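Rurema Frame Works
Product and Packing Meeting, Minutes, May 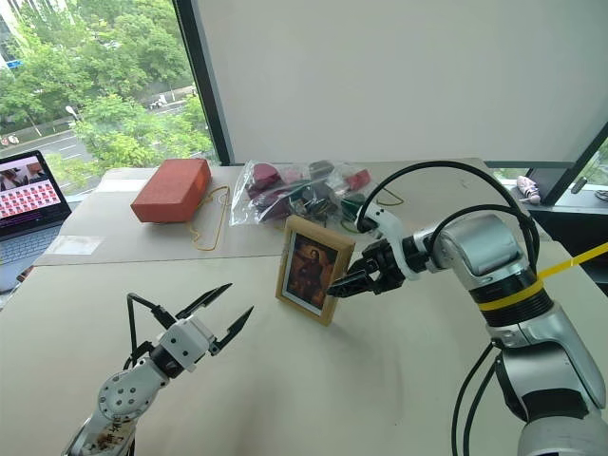

Present: production, packing, purchasing, customer service. Apologies from the Bevan warehouse. The meeting opened at 2:00 p.m.

1. Minutes of the previous meeting
Accepted with one correction. Under item 4, the backing board thickness should read 2 mm.

2. Small standing frame, light wood
The sample with the dark print of a robed figure was reviewed on the bench by the window. Production confirmed that the frame stands upright on a flat surface. Purchasing asked whether the reddish and brown tones of the print suit a light frame. Customer service reported no complaints on this pairing. Agreed to keep it in the range and to offer a darker stain at the next revision.

The print supplier, Wavari, has asked for a wider border on all artwork so that the rebate does not cover the edge of the image. Production will test a 5 mm border. The current border stays in use until the test is signed off.

3. Returns
Customer service reported 109 returns of the small frame since the last meeting. The main causes given were corner damage and scratched glazing. Loose backs were third. Bevan logs the cause on receipt but does not record which carton type was used, so the figures cannot be split between the old and new packing.
Action: Bevan to add carton type to the returns sheet.

4. Packing materials
Two options were discussed for the inner wrap: a pale cardboard sheet folded once around the frame, or a sleeve cut to size. The folded sheet is cheaper and can be cut on the present equipment. The sleeve packs faster. Packing prefers the sleeve. Purchasing will get a price from Provurel for 2000 sleeves and report back.

Yellow cord is to be stocked for tying display bundles only. It marks the wood if pulled tight and is not to be used on single frames.

5. Spare parts
Hangers, clips and corner pieces are to be bagged by type in clear plastic. Mixed bags are to be sorted before they go back on the shelf. Each bag gets a white paper label with the part code on the front. Handwritten codes are acceptable until the label printer is repaired.

6. Bench by the window
Packing raised the matter of sunlight on prints left out during the afternoon. Agreed that finished frames may stay on the bench for inspection and must be moved to the rack at the end of the shift. A request for a blind was deferred until a quote is available.

The windowsill is to be kept clear of small items.

7. Any other business
The online catalog still shows the old dimensions for the small frame. Customer service will correct the entry.
Stock count to start 15 minutes before the morning shift.

The meeting closed at 3:10 p.m. Sleeve pricing and the border test carry over to the next agenda.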